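Home | Forums | Workshop Talk | New Posts | Search | Log in

Brovley Makers Board > Printing and Plastics > Finishing

White block with a peg, how would you treat the top?

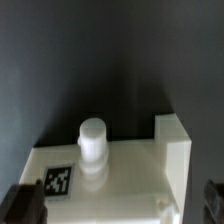
The block on the gray surface, marker already on.

pegandplank
Hello all, long-time reader and not much of a poster, so forgive me if I ramble. I've been making small white blocks for a sorting game we're putting together at Jultgate, each with a short round peg standing up from the top and a raised step along the right side. There's a square black and white marker on the left part of the top face so the tracking software knows which block is which. I'm fond of how it came out, and the peg especially makes me happy, it's such a simple little thing.

My trouble is the shine. The top picks up soft reflections, to the point where you get a ghost of the peg in it, and I can still make out faint lines running across. I have 6 more to finish by the end of January. Would you sand, paint, or leave well alone?

tallowbrook
Welcome! What a nice clean shape. I'd sand it, and I'd take my time about it. Start with 80 grit wrapped around a flat stick, just a few light passes, then go a good deal finer until it feels like an eggshell. Go easy near the foot of the peg, though – I did a set of coat hooks for my sister's mudroom years ago and wore a little moat around every one of them, and she has never let me forget it. Mask the marker first, of course.

Brornaritz_Basement
I'm going to disagree with tallowbrook, with affection. 80 is far too rough for a piece that size. You'll spend your whole evening chasing scratches that weren't there when you sat down. Two thin coats of matte white primer and you're finished, and the lines mostly fill themselves in. I'd peel the marker off and put a fresh one on at the end, as masking tape leaves a ridge and you'll see it every time you pick the thing up.

tallowbrook
A few light passes, I said! I've started with 80 for as long as I've had a bench and my corners are still square. But I'll grant you the primer is less dusty, and if the kitchen table is the workshop then that counts for something.

conceicao_st_crafts
Hi from the Conceição tool library, we do a lot of game pieces with the after-school kids so this one is close to my heart. May I put in a word for leaving it alone? Handled pieces get greasy, and a slightly glossy top wipes clean in a second where matte primer holds every fingerprint. Ours went gray within 3 weeks and I ended up repainting the whole box. If the reflections bother the software, try moving your lamp lower and off to one side before you touch the plastic. I like the faint lines, too. They look like the thing was made by somebody.

Brornaritz_Basement
Fingerprints are fair. A clear matte coat over the primer would help there, but I admit that's turning into a long job for a game piece.

pegandplank
Thank you, all of you, this is more kindness than I expected! I think I'll try the lamp first, seeing as it costs me nothing, and then prime one spare block and let people handle it for a while before I decide on the rest. Tallowbrook, I may sand the underside just to see what 80 does – I'm too curious now. Does anyone have a favorite glue for the markers? Mine are lifting a bit at the corners on the older blocks.

tallowbrook
Plain white glue, thin as you can spread it, and a heavy book on top overnight. With the peg in the way you'll want a scrap of wood between the marker and the book, a bit taller than the peg.

Contact the moderators | Copyright Brovley Makers Board | Back to top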